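실패한 시연도 좀 모읍시다

요즘 제가 제일 자주 하는 말이 "그거 지우지 마세요"예요. 로봇한테 물건 집는 걸 가르치려고 예시를 모으다 보면 다들 깔끔한 것만 남기고 싶어 하거든요. 손가락이 미끄러졌다, 삭제. 컵이 굴러갔다, 삭제. 그렇게 하루치를 정리하면 폴더는 참 예쁜데, 그걸로 학습한 모델은 컵이 조금만 굴러도 멍하니 서 있어요. 굴러간 컵을 본 적이 없으니 당연하죠!

April쯤이었나, 아니 4월 맞네요. Marty 프로젝트 때 Hakim Kwok 씨랑 이걸로 한참 싸웠습니다. 그분은 나쁜 예시가 섞이면 나쁜 버릇도 같이 배운다는 쪽이고, 솔직히 그 말도 맞아요. 망설이는 동작만 잔뜩 넣었더니 로봇까지 망설이던 시절이 있었으니까요. 그런데 제가 남기자는 건 실수하고 나서 다시 잡으러 가는 부분이에요. 조작하는 사람이 어, 하고 손목을 틀어서 다른 각도로 들어가는 그 몇 초. 저는 거기가 제일 아깝더라고요.

그래서 한동안은 시연 16개를 한 묶음으로 하고, 그중 3개는 일부러 곤란한 상태에서 시작했어요. 컵은 눕혀 놓고, 장난감은 벽 쪽에 바짝 붙이고요. 묶음 하나에 거의 9분이 걸려서 속도는 확실히 떨어집니다. Maëlys Guérin 씨는 그 시간에 쉬운 걸 더 모으자고 했는데(이분은 손이 워낙 빨라서 그런 말 할 자격이 있어요), 쉬운 건 이미 지겹게 많잖아요.

물건 고르는 것도 그래요. 네모반듯한 블록만 쓰면 편하긴 한데, 저는 공룡처럼 꼬리랑 다리가 삐죽 나온 애들이 좋습니다. 어디를 잡을지 사람마다 다르거든요. 그 차이를 잡음이라고 부르는 분도 계시지만 저는 그냥 두고 싶어요. 꼬리를 잡는 사람, 몸통을 잡는 사람 다 있어야죠.

물론 남길 거면 표시는 해야 합니다. 어디서 놓쳤는지 메모 한 줄 없이 섞어 두면 나중에 Hakim 씨 말이 맞게 돼 버려요. 저도 그 메모 쓰기가 귀찮아서 자꾸 미루는데, 이번 묶음부터는 그날그날 쓰고 있습니다.

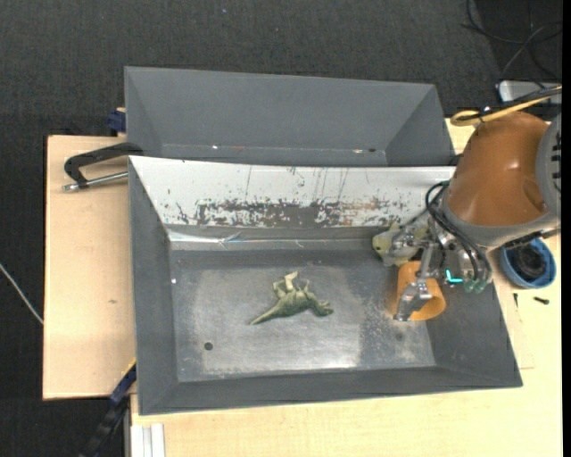
옆으로 누운 초록 공룡, 그리고 주황색 컵에 닿은 로봇 손가락.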